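Sixteen years of pumpkins, and still hungry for more

The grower behind the Kurian plot on the edge of Durneck talks about small squashes, wet springs and the best soup in the valley.
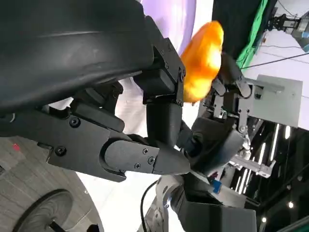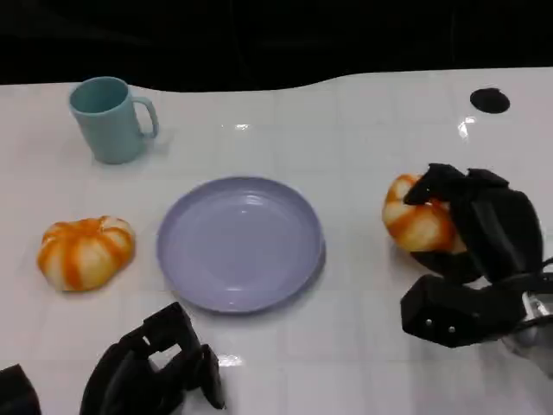
Words by the allotments correspondent
7 Jan 2026

It is raining hard on the polytunnel and she has to raise her voice. "Listen to that!" she says, delighted. "That's next year's crop being watered in." There is nothing growing in here at the moment apart from a tray of winter lettuce, but she talks about the place as if it were August and the vines were already climbing over the door.

She has grown pumpkins and squashes at Kurian for 16 years. Before that she had a window box and a job in a building society, and she had never eaten a pumpkin that didn't come out of a tin. "My neighbour gave me a seedling in a yoghurt pot. I put it in far too late, in completely the wrong spot, and it gave me one fruit the size of an orange. I was so proud of it I carried it round to everybody I knew."

Small ones are still her great love. The giants get the ribbons at the Favside show, and she admires the people who raise them, but she'd much prefer a basket of little striped things that fit in your hand. "You can cook one for your tea. You can give one to a child and they'll take it to bed. What are you going to do with a pumpkin you need a trailer for?"

She did try a giant, once. It went soft underneath a week before the show and she found out by putting her boot through it.

The plot runs to 4 long beds, with a fifth that she describes as "mostly hope". Everything starts indoors in pots, on its edge so the seed doesn't sit wet, and nothing goes out until the nights have properly warmed up. Last spring was so cold that the first lot sulked on the kitchen windowsill for weeks. "I was moving them about to catch the sun like somebody with a very old cat. And then it turned warm and off they went – you could nearly hear them!"

Her favourite at the moment is one she calls Trania, a squat, ribbed squash from seed she has saved herself. It took years of picking out the fruits she liked best, and it still throws up the odd surprise. "You get a pear-shaped one, or one that's gone green all over. I eat those. They taste exactly the same."

So how does she eat them? Roasted, mainly, skin on, with plenty of salt. Then there is the soup, which she makes in a pan big enough to bath a baby and freezes in old ice cream tubs. Onion goes in first, very slowly, then the squash, a bit of apple and some stock. No cream. She is firm about the cream. By December she had already given away roughly half of what was in the freezer, and there was a queue for the rest.

I ask what she would say to anyone starting out this year. She thinks for a moment, picking compost from under a thumbnail.

"Grow 2 plants. Everyone grows ten and then they can't get to the gate. Put loads of muck under them, water the roots and leave the leaves alone. And pick them with a good long stalk, they keep for months like that."

She has seed to spare, in brown envelopes, and she presses one on me before I go. On the back she has written "NOT BEFORE MAY" and underlined it twice.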